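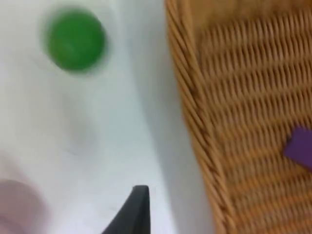

Ticket 2341: Basket shedding bits and leaving marks on the white table
Opened by: Tamsin Partington
Picked up by: Marius Oprea
Status: Closed

Tamsin Partington wrote:
Hi all! First off, I love this basket. The braided rim is gorgeous and it holds everything that used to roll around on our white tabletop. But every time I slide it over to make room, I find little tan crumbs and a faint brown streak. I tried a damp cloth and the streak faded but didn't go. Is it the basket or the table? I'd hate to give up either one.

Marius Oprea wrote:
Great question, and please don't give up on it! Could you send a close view of the side wall, and tell me whether the streaks show up when you lift the basket instead of sliding it?

Tamsin Partington wrote:
Side view attached. I lifted it for a full day and got no streaks at all, just a few crumbs. Do the little gaps where the white shows through mean it's coming apart? 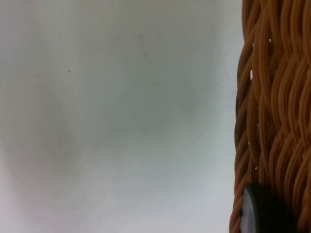 Diagnosis and fix

Marius Oprea wrote:
Thanks, that's a lovely bit of weave! The small gaps are no worry. Strands that curve back and forth like these never close up completely, and a pinpoint of light here and there is normal for wicker. Your lifting test settles the streaks: it's the base rubbing on the tabletop.

Please try this:
1. Empty the basket, take it outside and brush it with a dry, soft brush, going along the cords. Do the inside too, between the rows.
2. Turn it over and run your palm across the base. Snip any loose ends with nail scissors (don't pull them, they'll bring their neighbors along).
3. Wipe with a barely damp cloth and let it dry overnight, out of the sun.
4. Stick felt pads under the base, or set the basket on a cloth.
5. For the streak, baking soda and a little water on a soft cloth, tested on a corner first.

Tamsin Partington wrote:
It worked!! I trimmed 14 loose ends, which was weirdly satisfying, and put felt underneath. The streak came off on the second go. It glides now, and no crumbs since. Thank you so much, I'm off to do the bread basket next.

Marius Oprea wrote:
So happy to hear it! Closing this one. Replace the felt when it goes flat.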